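Workshop Tips: Trying Out Grippers Without Losing a Weekend

Posted December 10, 2022

Readers of this page mostly write in about drawer slides and stuck jar lids, but enough of you now have a small robot arm clamped to something in the garage that it deserves its own page. These are notes from a November spent swapping three grippers on and off a pair of arms: the Tondari parallel jaw, the Temik two-finger and the soft-tipped Sarantis, all driven by a Flivatby controller that has opinions of its own.

Pick one boring job and stick to it. Ours was sorting small hardware. Wood screws, wing nuts, rubber feet, the odd picture hook. Every gripper looks brilliant picking up a foam cube, and foam cubes are what the sellers like to film. Very few of us own foam cubes.

Write the rules down before you start. A pick counts if the part leaves the table and lands in the right compartment. Bouncing out again is a miss. So is landing in the next one over, even if it was "basically in." I ran 167 picks per gripper, chosen mostly because that was how many parts were in the coffee can.

Do the empty run first. Send the arms through the whole routine with no parts out and a hand near the power switch. You learn where the cables go tight, and you learn it before there are wing nuts under the dryer.

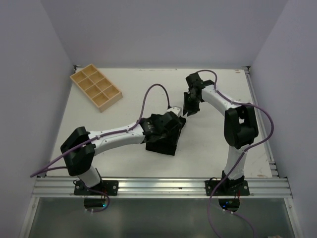
Del Workbench
Workshop Tips Editor

Two arms on one rail will try to shake hands sooner or later. Set a no-go strip down the middle of the table in the controller and make it wider than seems polite. The Flivatby lets you type in the strip width but quietly forgets it when you switch grippers, so put "retype strip" on a sticky note next to the switch. Mine has been there long enough to curl.

Leave slack in the cable, then leave a bit more. A loop that arcs up and over the arm is ugly and works fine. A cable pulled neat and flat against the arm looks like the brochure and will drag the wrist sideways the first time it turns all the way around. Hook-and-loop straps beat zip ties here, as you'll be undoing them every time you change your mind.

Set the tray at an angle at least once. If the gripper only succeeds with everything lined up square, you have tested your ability to line things up. The Tondari was nearly perfect with a square tray and then started clipping the dividers when I turned it. The Temik has slimmer fingers and hardly noticed. The Sarantis came down on the walls between compartments like a cat on a fence, and slid off in whichever direction it liked.

A wooden tray stays put better than a plastic one. If yours skates around, a square of shelf liner underneath fixes it for pennies.

Pale tabletops are kind to cameras and hard on pride. Screws show up nicely against white. So does every scuff and brown spot, and the camera will now and then report a stain as a part. Baking soda paste and a damp cloth will take off most marks. For the rest, I told the software to ignore them, and the arm has stopped trying to pick up what I believe was coffee.

Change one thing at a time. I know. I also changed the gripper and the lighting on the same evening, got a lovely result, and had to do 25 picks over to find out the lamp deserved the credit.

Keep the tiny screws in a muffin tin. Each gripper swap involves a handful of them, no two makers agree on the size, and they roll. Label the cups with masking tape. A magnet strip also works until you discover which of your screws are stainless.

Check the jaws between sets. Rubber pads pick up dust and get slippery, and then you blame the motor. A wipe with rubbing alcohol on the Tondari pads brought it right back. Don't use it on the Sarantis tips, which went cloudy and a little tacky. They grip better now, but I can't recommend the method.

Final tally, for those who skip to the bottom: the Temik won on screws and wing nuts, the Sarantis won on rubber feet and nothing else, and the Tondari came second at everything, like a good dishwasher. With retries, spills and the evening with the lamp, the controller logged 1,259 moves. Sorting the same can by hand took me one ball game on the radio.

The Temik is staying on the left arm for now. The right one gets the Tondari, mostly because its screws are already out of the muffin tin.

Next month: getting the smell out of a thermos.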